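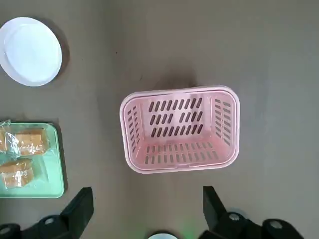

Kitchen tips for anyone about to share a bench with a pair of robot arms

The Quintana canteen was told its arms would take over tray laying. Perhaps one day. Until then, these save some bother.

Put wrapped cakes down with bare tray between them. A person can pick from a heap, but I wouldn't ask a gripper to.

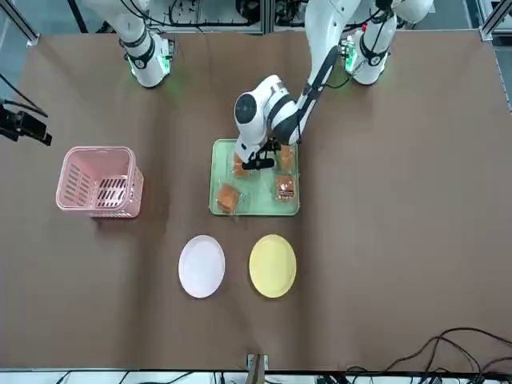 Tape the layout to the wall. Ours says tray in the middle, plates together, basket to one side. It took 15 minutes to draw and has settled most of the arguments.

Ask who resets the bench. At our place it was Consuelo Villanueva, on top of her old job — and the rota still showed her as "freed up" two days a week.
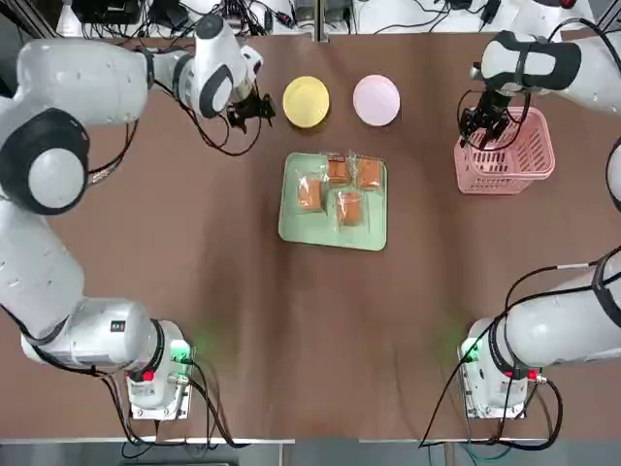
Keep cables out of your cleaning round. Wipe the middle, leave the corners to whoever looks after the machine, and get that in writing.

Write down every time you step in. The brochure won't. 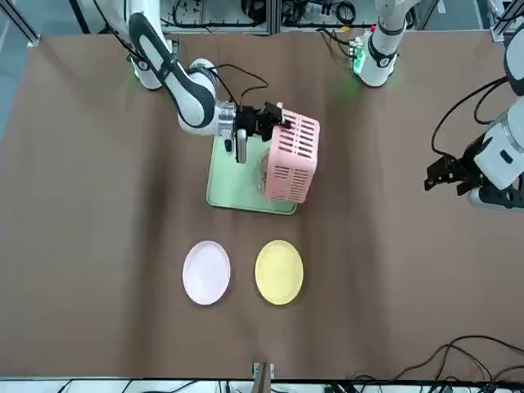
Holding the basket, right arm.

Last, don't give away your old trolley. We did in May and had to borrow one back from Plindel.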